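Kenport Shared Workroom
Safety and housekeeping checklist, with comments
Completed Nov 13, 2018

Hello again, everyone, and thank you for leaving the room in such decent shape before I came through with my clipboard. I've kept to the usual order, and my comments run on a bit, as they always do, so get yourselves a coffee first.

1. Door and walkway clear - OK
The coats have moved to the hooks and the door opens all the way again. Lovely.

2. Extinguisher in place, tag current - OK
Tag was signed in April. The bracket is a little stiff, so give it a good firm pull if you ever need to.

3. Power strips and cords - needs attention
Of the 11 outlets I tested, one by the window is loose in the wall. I've put tape over it and asked Ondieki to send their electrician. Please leave the tape alone until they've been, even if it's the handiest one for your phone charger (I know it is!).

4. Glossy panels and other shiny surfaces, clean and dry - needs attention
Small drops of water on the black panel, and smears from wiping, mostly down toward the bottom edge. It's a small thing, but drops have a way of running down onto a tabletop, and that's how we end up with damp paperwork. A dry cloth after the damp one, please, and go right into the lower corners.
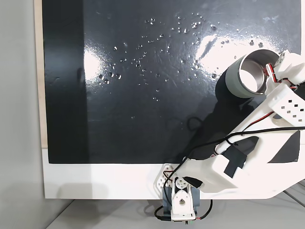 Siromus asked whether the blue spray under the sink is all right for this job, and whether paper towels would do if the cloths are all in the wash. The spray is fine as long as it goes on the cloth first and never straight onto anything near a cord. Paper towels will do in a pinch, though they leave lint and you'll be at it twice as long. I've put 2 fresh cloths on the shelf over the sink, and there are more in the drawer.

5. Drinks at the worktables - needs attention
We've been around this one before, and I do understand, it's a long walk to the kitchen and the room gets chilly. The rule is still a lid on anything you drink from, and no open cups on the boards. The pale green KIRA mug was standing there with its top open. It's a very nice mug and I'd hate to see it knocked over, so find it a lid or give it a spot on the side shelf.

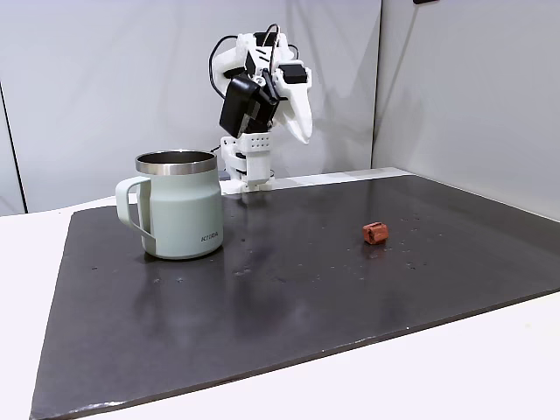 Small loose pieces belong in the tray when you're done with them, too. They roll, they get leaned on, and sooner or later one is under somebody's heel.

6. Lighting - OK
All working. The flicker over the sink has gone since the new tube went in.

7. First aid box - OK, with a note
Full except for the small bandages. I've ordered a box of 100 from Plonorari, which ought to see us through the winter.

8. Trash and recycling - OK
Both emptied, and the lids were on. Thank you, whoever did that!

Items 3, 4 and 5 stay open until I've been back to look at them. If you fix one before then, put your initials beside it on the copy by the door.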